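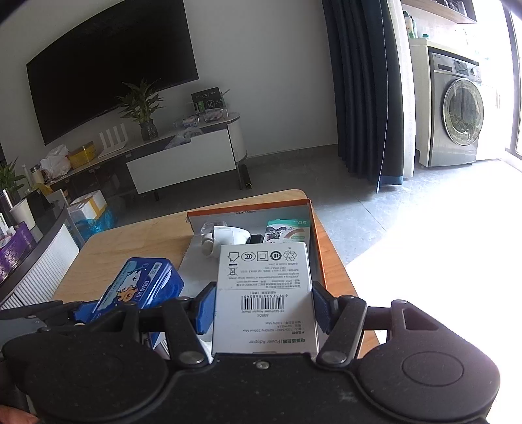 Power adapter

A power adapter (also called a wall wart, a charger, or "the plug thing" in my house) is a small device that turns the AC power from a wall outlet into the lower voltage a gadget wants. I've kept this entry on the household kind, the ones that end up in a box with everything else!

Reading the label
Input is what the adapter accepts. A range like 100-240V means it can handle wall power in most countries, though you may still need a different plug shape. Watts tell you the most it can put out, and 10W is plenty for a small gadget but slow going for a big tablet.

Storage
I keep mine in their own boxes, label side out – the loose ones get a strip of tape with the gadget's name on it. My old Hastel radio went 2 years without its adapter, and it was in the tin with the batteries.

See also: Battery charger, Extension cord, Junk drawer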